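Been meaning to write something longer on the Jirkovar plans for the old bus depot, so settle in with a cup of tea, this will take a few posts.

1/ For anyone who's missed it, Jirkovar want to knock down the depot and put up a food hall, a gym and a row of small shops, with flats over the top. The officers' report came out last night and it recommends approval, with a long list of conditions. It runs to 196 pages and I have read more of them than my family thinks is healthy.

2/ I should say straight off that I'm not against it. The depot has had buddleia growing out of the gutters for as long as I've lived up the hill, and I'd dearly love to walk past something with its lights on of an evening. So please don't put me down as one of the objectors -- I wrote in as a "neutral with comments", which I gather annoys everybody equally.

3/ My comments were mostly to do with the market hall. The report says the new shops would "complement the existing retail offer", and then gives the market hall one paragraph. One! There are 40 stalls in there, and for a lot of us it's where we do most of our shopping, get our keys cut, get our trousers taken up and hear who's moved house. 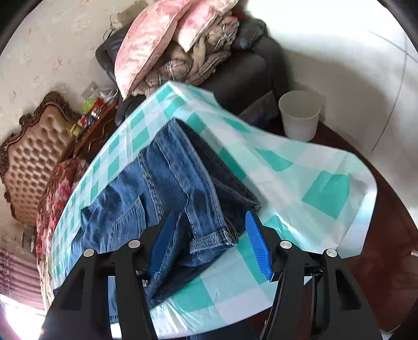
Posted by Market Hill Notes
Resident and occasional planning-meeting attender

4/ Back to the paragraph. It leans on a study by Cliteck, the retail consultants, who looked at footfall in the town centre over a fortnight in May. Now, May is lovely here, but it's also when the market hall roof was being mended and half the Bredirano Street side was behind hoardings. The study does mention this, in a footnote, and then carries on as though it hadn't.

5/ I asked at the drop-in whether anyone would be repeating the count before the decision and was told, very politely, that the evidence was considered proportionate. I've been turning that word over ever since. I'd have been quite happy with a second count on a wet week in the autumn, when you can see who really comes in and who was only out for the sunshine.

6/ Then there's parking, and I know, I know, it's always parking. The scheme takes out the council car park behind the depot and puts in a smaller one, with the first 2 hours free for food hall customers. There's no word on whether market customers get the same. If you've ever carried a sack of potatoes up Bredirano Street you'll understand why I care.

7/ On the good side, the design has come on a great deal. Obradović, the architects, have brought the height down along the street, kept the brick arch from the old depot entrance, and moved the bins away from the chapel wall. I went in grumbling to their second exhibition and came out feeling rather cheered up, so credit where it's due.

8/ The petition against has passed 1,000 names and the planning meeting is on November 19, 2025, at the town hall. You can speak if you register with the clerk beforehand. I'm going to ask for a condition on shared parking and a fresh footfall count, and if you'd like to ask for the same then please do, in your own words, as copied letters tend to get lumped together.

Comments

hilltopgran: Thank you for reading it so I don't have to. Will there be a bus stop left once the depot's gone?

Market Hill Notes: Yes, it moves across the road to outside the chapel, with a proper shelter. Page 88 if you're keen!

deskandkettle: I think you're being too kind about the flats. No mention of affordable ones anywhere in your posts.

Market Hill Notes: Fair point, I ran out of puff. I'll do another thread on the housing before the meeting.

stallside: Parking is the big one for us. Lunchtime trade would be fine, it's the people with heavy bags we'd lose.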